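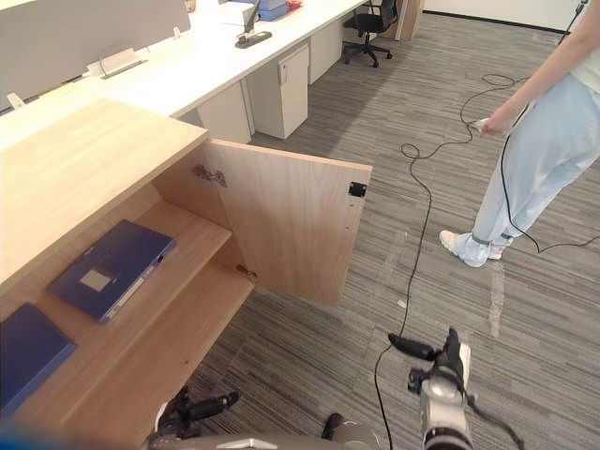 Smoke Alarms and Night-Time Response in Dalport Rental Housing
Final project report, Fire and Public Safety Studies

Background

Dalport has a large stock of older wood-frame rental houses, most of them split into apartments. Many were divided before the current rules on interconnected alarms, and the owners were not required to go back and rewire them. A fire that starts on the ground floor at night can set off one alarm in one apartment while the people upstairs hear very little.

Our group wanted to know how well the alarms in these houses would wake someone two floors up. We picked the Marín Street area because most of the houses there have the same layout: a shared front stairwell, a rear porch and one apartment per floor.

Method

We asked landlords and tenants for permission by letter. In the end we got access to 22 apartments. In each one we wrote down the type of alarm, where it was mounted, the date stamped on the back if we could read it, and whether it sounded when the test button was pressed.

For the sound part we used a Nimis handheld meter borrowed from the physics lab. One student pressed the test button on the lowest floor and held it. Another stood at the pillow end of a bed on the top floor with the bedroom door closed, then open. Each reading was taken twice and the higher one kept. Tenants had been told the time of the test in advance.

We entered the results in Lekeo, the spreadsheet tool the department uses, and kept the signed permission forms separately from the data.

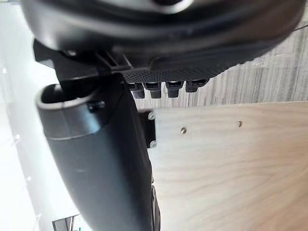
Results

Of the apartments we visited, 10 had at least one alarm past the replacement date printed on it. In 2 apartments there was no working alarm at all. In both cases we told the tenant before leaving and gave them the number for the city's free alarm program.

The sound readings were lower than we expected. With the bedroom door closed, an alarm on the first floor was hard to pick out from street noise on the top floor. Opening the door helped, but mostly in houses where the stairwell door had also been left open — and an open stairwell door is what fire crews ask people to avoid, as it lets smoke climb.

Interconnected alarms gave by far the best readings, as the nearest unit was usually in the hallway outside the bedroom.

Problems

We started visits in September, when a lot of leases had just changed over, and several people who had agreed to take part moved out before we reached them. The meter also had to be returned for a week in the middle of the project. Our sample is small and covers one neighborhood, so the results should not be applied to newer buildings.

We did not test how real sleepers react. That would need ethics approval and more time than the course allows.

Recommendations

Landlords in divided houses should fit wireless interconnected alarms where rewiring costs too much. Tenants should check the date on the back of the alarm when they move in. We would also like the city to add alarm dates to its rental inspection form, which at present only has a box for "present" or "absent."

Submitted 6th May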